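Rosaire Cormier
2026-01-10

1/ Put a fish finder on the kayak over the last two weekends. A few people asked for the parts and the order I did things in, so I'm putting it all in one thread. It's long. Mute me if you fish from the bank.

2/ The boat is a Gruredeck, the 12 foot sit-on-top with the center hatch. Second owner. The first owner had drilled it in four places for things he later took off, and filled the holes with some kind of gray putty. Two of those fills leaked last fall.

3/ The finder is a used 5 inch unit with down imaging, no side imaging. I paid $116 for it with the transducer and a bent bracket. Power cord was cut short, six inches of wire coming out of the plug. Check this before you buy used. The cord alone costs more than you would think.

4/ Total for the whole job came to $194, which includes the finder. It doesn't include the battery. I already had a 12 volt 10 amp hour lithium one from the ice shack.

5/ First job was the old holes. I dug out the putty with a pick and a heat gun on low, cleaned the plastic with rubbing alcohol, and put in well nuts with stainless screws. Ugly but dry. Don't bother with silicone on polyethylene, it peels.

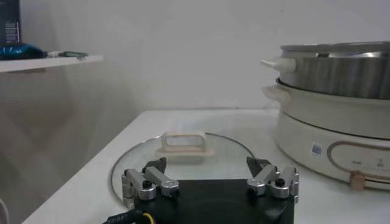
The fourth hole was too big for a well nut, so it became the place for the cable pass-through. I'd rather use a hole that's there than make a fifth one.

6/ Transducer placement. Three choices on this boat: scupper mount, swing arm off the side, or inside the hull. I went inside the hull. Nothing to snag on stumps, nothing to knock off on the trailer.

7/ The catch with in-hull is that you lose some signal, and the water temperature reading is wrong because it's reading the plastic. Side imaging won't work through the hull at all. I don't have side imaging so I don't care. Temperature I get from a cheap thermometer on a string.

8/ How I bonded it: a ring of duct seal pressed onto the hull floor, flat spot, just behind the seat and a little left of center. Wet the inside of the ring, press the transducer down into it with a slight twist, no air bubbles. An air bubble will kill the picture. If you get a blank screen, pull it up and do it over.

9/ I did not use glue. Lots of people do and it holds fine. Duct seal comes back out when you want to sell the boat or when you picked the wrong spot. I picked the wrong spot the first time.

10/ The wrong spot was over the keel line. The hull there has a rib on the inside and the transducer sat at an angle. On the water everything looked like it was on a slope. Moved it four inches and it leveled out.

11/ Did most of the wiring indoors because the garage was too cold for the heat shrink.

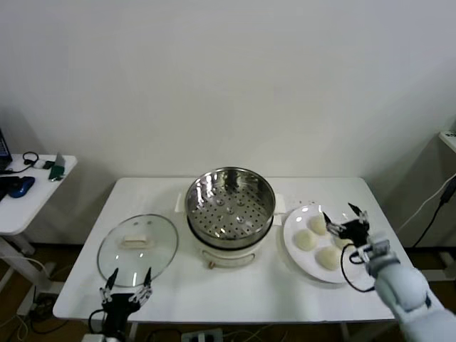
Steamer pot, its lid, and a plate of four buns.

12/ Wire list for those who asked:
18 gauge tinned two-conductor, red and black
inline fuse holder, waterproof type
3 amp fuse
heat shrink butt connectors, the kind with glue inside
one small toggle switch with a rubber boot

13/ Tinned wire costs a bit more. Plain copper goes green inside the jacket and you don't see it until the unit starts shutting off by itself. My last boat had that. I replaced the battery and then the unit before I found it.

14/ I cut the power run at 70 inches. That goes from the battery box behind the seat, along the inside of the left gunwale, up through the hatch lip to the track mount. I measured with a piece of rope first. Leave a loop at each end. You will redo an end sooner or later.

15/ The fuse goes close to the battery, on the red. I've seen it put up by the screen because it's easier to reach. The fuse is there to protect the wire, and if it sits at the far end then most of the wire isn't protected.

16/ Check your manual for the fuse size. Mine says 3 amps. Anas Yammine runs a 9 inch screen and his takes a bigger one. Don't copy my number onto a different unit.

17/ Battery box. I used a small dry box with a gasket, foam on the bottom, strap over the top. Cable comes out through a gland on the side. Mounted the gland facing the stern so water coming over the bow doesn't run straight at it.

18/ Somebody will ask about using the lead acid battery they have. It works. It's heavy and you have to keep it upright. On a kayak I want the weight low and I want less of it. If lead acid is what you've got, use it for a season.

19/ Runtime. My unit draws a bit under an amp with the backlight at half. A 10 amp hour battery has lasted me every full day so far with some left over. I fish from first light until maybe two.

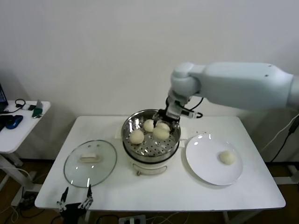
20/ Screen mount. The boat has gear track on both sides. I put the screen on the left since I cast and net on the right. It's a 1 inch ball mount with a short arm. The long arm bounces too much.

21/ The bent bracket that came with the unit I flattened in a vise. It cracked. So add a new bracket to your budget if yours comes bent. I could have skipped that step.

22/ Test on dry land before you close anything up. Hook up the battery, flip the switch, see that it powers on. Wiggle every connection while it's running. Mine cut out when I moved the wire by the switch. It was a bad crimp. Redid it in five minutes, which would have been a whole morning on the water.

23/ Don't leave it running long with the transducer dry. A minute or two to check that it turns on is fine, then shut it off.

24/ First water test was at the Magalhães ramp with Ihor Kuzmenko. He has the same hull and a scupper mount so we could compare. Tied up side by side over the old channel. Both read 14 feet. His picture is a little sharper on the bottom. Mine is good enough to find the channel edge and the brush piles, and that is what I wanted.

25/ Water thermometer said 41. The finder said 46. So now you know how far off in-hull can be on a sunny day.

26/ We were both in dry suits. If the water is that cold and you don't have one, do the test in March or later, or do it tied to a dock with your feet on the dock. A life jacket by itself isn't enough in 41 degree water.

27/ Settings I changed from factory: sensitivity up two steps to make up for the hull. Fish symbols off. Depth range on auto. Chart speed down to match paddling. Keel offset I left alone, the difference is small and I'm not docking a ship.

28/ On fish symbols. I know people like them. The unit will call a branch a fish. Learn what an arch looks like and leave the icons off. Took me a couple of trips.

29/ Lunch came home with me in the form of nothing. No fish. It was a test day and I had one rod. Ate when I got back.
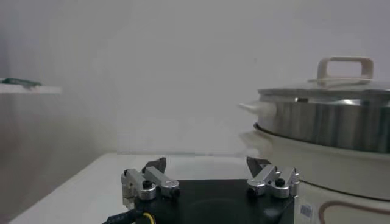
Steamer on the white table.

30/ Things I'd do different:
Buy the cord with the unit or walk away from that listing.
Put the pass-through in before the well nuts, so the plastic shavings come out with the same cleanup.
Label both ends of the wire even if there's only one wire. Next year there will be two.

31/ Next is an anchor trolley. I have the pulleys from Hellow and 30 feet of line. Need pad eyes. Stefaniia Zakharchenko says to use a ring and not a carabiner so the anchor line doesn't twist. If you have one on a 12 foot boat, tell me how far forward you put the front pulley.

32/ Then a light for early mornings. It'll run off the same battery with its own fuse. White, all around, on a pole high enough that my head doesn't block it. Check your state's rules on what a paddle boat has to carry after dark.

33/ Answering some replies here so I don't type them five times.
Yes, it works through the polyethylene. Foam core hulls are a different story.
No, I wouldn't drill below the waterline for this.
Yes, duct seal stays soft in the cold. Warm it in your hands first.
The switch is optional. I like not having to open the box.

34/ Someone asked if a phone app with a castable sonar ball would do the same for less. For the bank or a dock, sure. In a kayak you'd be towing it or casting it all day and holding a phone over the water. I had one. Sold it.

35/ If you're near Gridonora I'll be on the north arm most Sundays once the ramp is clear of ice. Green hull. You can come over and look at the wiring.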